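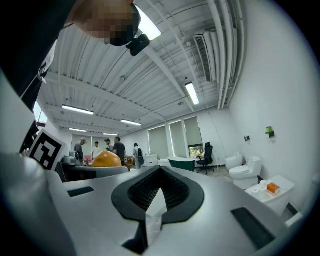

Bright room, white corrugated ceiling.

Ulia desk lamp, review after one winter and one spring

I work four days of the week in a big shared office in Tiseston, and in the evening I continue at home, in a corner of the bedroom with no window. So I have two light problems which are opposite. In the office there is too much light and it comes from everywhere. At home there is too little, and it comes from one yellow bulb behind my back, so my own shadow falls on the paper. I do corrections by hand on printed pages, and for this the shadow is very tiring.

I bought the Ulia in November from Nasgate, the shop near the tram stop. I paid 70, with the clamp included. The foot is sold separately and I did not take it. My colleague Raíssa Rocha had the older model from Brandão, and I used it for one week before I decided, so in this review I will compare the two where I can.

Putting it together

The box has the arm in two pieces, the head, the clamp, the power supply and one small key for the screws. The instructions are only drawings. I understood all of them except number 7, where an arrow turns around the joint and it is not said if you should tighten it or loosen it. You should loosen it first. I tightened it, and then the arm did not move, and I was afraid I broke it. After I loosened it everything was fine.

The clamp opens enough for my table at home, which is thick. On a table with a rounded edge it will slip a little. I put a piece of old bicycle tube between the clamp and the wood and now it stays.

The cable goes out at the bottom of the arm and it is too short for me. I use an extension. The Brandão has a longer cable, and also a switch on the cable, which I miss more than I expected.

The light

The light is very even. This is the reason to buy it. On a white page there is no bright circle in the middle, and if I put my hand over the page the shadow is soft. With the Brandão there were three thin shadows from every pencil.

There are 9 levels of brightness. I use the third for reading and the sixth for corrections. The highest one is too strong for a small room and I used it only to look for an earring under the bed. The lowest one is still not very low, and if another person sleeps in the room it will disturb this person. I know because he told me.

You can also change the color from warm to cold. The cold color is good for seeing the difference between blue ink and black ink. In the evening I prefer warm. The lamp remembers the last color but it does not remember the last brightness, and I don't understand who decided this. Every time it starts at the middle.

The arm

The arm holds its position well near the table. When it is fully extended, the head goes down slowly, maybe the width of a finger in one evening. I wrote to the shop and a person called Oratile Adams answered me the next morning, very politely, and explained that there is a second screw under the plastic cap of the elbow. I turned it half a turn. Since then the head still goes down but less. In my opinion this screw should be in the drawings.

The joint of the head is the best part. It turns in all directions and has no sound. The joint of the Brandão makes a sound like a small door.

The touch button

I don't like it. It is on top of the head, it is flat, and in the dark I can't find it with my finger. It also reacts to a sleeve. If you hold the button the brightness goes up, and if you hold it again the brightness goes down, but if you stop for a moment in between, it forgets the direction. After several months I know how to do it. A guest will not know.

In the office

In March I took the lamp to the office for two weeks, to see if it helps there also. It doesn't help much. When the whole room is bright, a desk lamp only adds reflections on the screen. It was useful late in the afternoon, when half of the ceiling lights go off automatically. For an office like this I would spend the money on a screen hood or on a seat farther from the windows.

Heat and cleaning

After an evening of use the head is warm, and you can keep your hand on it without pain. Dust is visible on the black version, so take the white one if you don't like cleaning. I clean it with a dry cloth. The manual says no alcohol.

Electricity: I don't have a meter and can't say.

Who should buy it

If you read or write on paper and your corner is dark, yes. If you work only with a screen, I think a cheaper lamp is enough. If you need the arm always extended, try it in the shop first and ask them about the second screw.

I give it four of five. I would give a little more with a longer cable and a normal button.

Update, June: still works, the color memory also. The plastic cap of the elbow fell off once and I pressed it back.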